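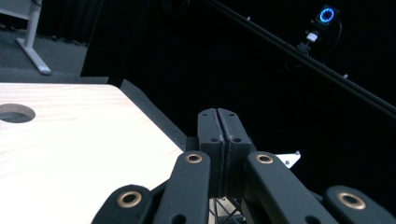
Workshop, finger pads closed.

14/05/2024

Dye pot day again. I've finally got the madder from Jarkalden soaking, 754 g of chopped root in the big enamel pan, and the water went the colour of strong tea almost straight away. Last time (March, the batch I keep moaning about) I let it get far too hot and ended up with brown. Perfectly nice brown! But I'd promised brick red for the Prirkwood blanket, so this one gets babysat.

Wool is the Velar two-ply, 5 skeins, scoured last night and left in the alum overnight. One of them still feels greasy at the tie end. I gave it another wash and I'm going to pretend that's fine.

Heat: up to 46 degrees very slowly, held there for 2 hours, then a nudge upwards if the colour looks thin. The ring on the left runs hotter than the dial says, so whoever uses it next please trust the thermometer and not the knob. Chalk went in with the root, a flat teaspoon, as our tap water is so soft here.

After the first hour: orange. Really quite orange, like tinned tomato soup. I had a small panic and a biscuit. Turned the skeins, pushed the root bag back under, left it alone.

After the second: much better, a proper warm red on four of them. The greasy one has gone patchy near the tie (serves me right). It can go in the sample drawer or be overdyed with the onion skins if anybody fancies it.
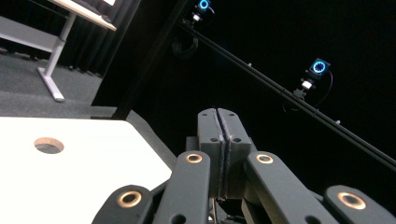 Can the same madder be used for a second bath?
It can, and the colour usually comes out softer, more of a coral, so keep the root bag in the pan and just add freshly mordanted wool.

I'm leaving the skeins in to cool until tomorrow, then rinse, then a dry in the shade. Still to do: wind off a bit for the light test, label the bath jar, and reorder alum because we're down to the scrapings. Also the Landry scales need a new battery, they were flickering all through the weighing and I had to do the alum twice.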